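Notebook, Oct 24, 2025
Withdrawal timelines project, Stondstead reading room

Spent the morning on the Vindau set, the translated cables covering the last months before the garrison left. 291 items in the box list, but several are duplicates with different cover sheets. I have been marking these in the spreadsheet with a D and leaving both rows in.

1. Dates. The cables use two calendars and the translator did not always say which. Anything from July needs checking against the original before it goes on the chart. I moved 19 entries back to "unplaced" until that is done.

2. Troop figures. Clutness gives 1,802 for the northern post, and the Bautista paper gives 900 for what looks like the same post in the same month. My guess is that one counts support staff and the other does not, but neither has a note on method. Keep both on the chart with the source beside each. Please don't average them — an earlier draft did and it took a long time to find.

Foreign ministry statements are a separate problem. They talk about an "orderly handover" well before any local unit had been named to take over. I have coded these as stated intent, with no date of effect.

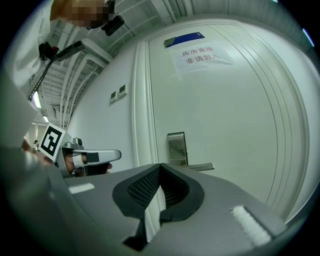

3. Neighbouring states. Still thin. We have trade missions and two border agreements, and almost nothing on what was promised in private. The Clutness chapter treats the mining deal as proof of a long-term plan. I don't think the papers we hold support that, as the deal was signed by a provincial office and lapsed within the year. Coded as "economic, local" for now.

To do: ask for the second Vindau box, check the July originals, redo the map labels in the older spelling so they match the cables.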